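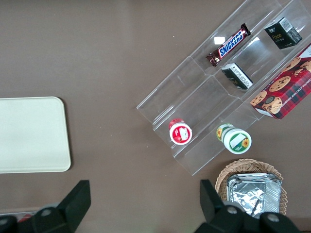

Figure 1. Wrist view over the bench: tray, tiered display rack and basket of foil packets, with both gripper fingers in view.

Unit 6: Reading a failure log
Course notes, Applied Automation Laboratory

Prepared by Ayten Polat. Revised in July with corrections from Dwayne Ostrowski.

6.1 Purpose of this unit

Students have so far treated a fault as a single line in a log. This unit follows one fault from the first symptom to the corrective action. The case concerns the tray-filling task on the Zallau bench, in which a two-armed robot takes named grocery items from racks and baskets and sets them on a cream tray. The written incident report should be read before the tutorial.

6.2 The fault

The test program called for 1000 picks, spread over all item types on the bench. It was halted after pick 954, when the left gripper reported a secure grasp, lifted and travelled to the tray with nothing between its fingers. The arm completed its release motion over the tray and the controller recorded a success. Ozan Kurtuluş, who was supervising, pressed the emergency stop as the arm started its next approach.

A review of the earlier log entries found 30 further picks with the same signature. In each of them the fingers had closed beyond the expected width for the item, and in each the software had accepted the grasp. The fault had therefore been present for much of the run, and the halt marks only the point at which a person noticed it.

6.3 Conditions on the bench

The items differ a good deal in how they respond to a closing finger. A boxed product in the clear rack has flat sides and holds its shape. A soft item in a basket does neither, and the basket wall limits the angle from which the gripper can come in. 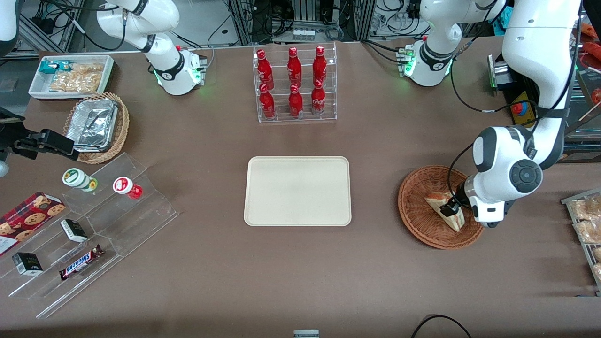

A wrapped sandwich is a demanding case. The packaging is triangular, so the width measured between the fingers depends on where along the wedge they close. The filling gives under pressure, and clear film reflects light in ways that unsettle a depth estimate. An allowance that suits a chocolate bar in its wrapper cannot simply be carried over.

Clear acrylic is a second source of trouble. The shelves and dividers of a display rack appear to the wrist camera chiefly as bright edges and glare, and a reflection may be taken for the edge of an object. Muammer Çınar's note on this point is included in the course reader.

6.4 Cause

Two causes were identified. The Hidano grasp-check module used one minimum closing width for every item, and that value had been set so low that fully closed fingers could pass. Separately, the drive current threshold had been reduced during an earlier trial with light objects and was never restored. Either check, correctly set, would have caught the empty grasp.

The investigation also considered slippage during travel. Cengiz Keskin compared the finger positions before and after each lift and found no change in the affected picks — the item had been missed at closure.

6.5 Corrective action

Each item type now has its own width range, stored with the item record. Threshold changes must be signed for in the bench book and reversed at the end of the session. After release, the tray is checked by the fixed camera before a success is recorded.

6.6 Safety

An arm that misreports its load is a hazard to people as well as to the data. Do not reach into a basket or straighten an item on a rack while either arm is enabled, even if it appears to be idle. Know where the emergency stop is before the program is started. After any stop, the supervisor alone may re-enable the arms.

6.7 Tutorial preparation

Bring a one-page fault tree for the event in 6.2. Students who missed the Rácz demonstration should see Ayten Polat in Room 56 before the tutorial to collect the log extract.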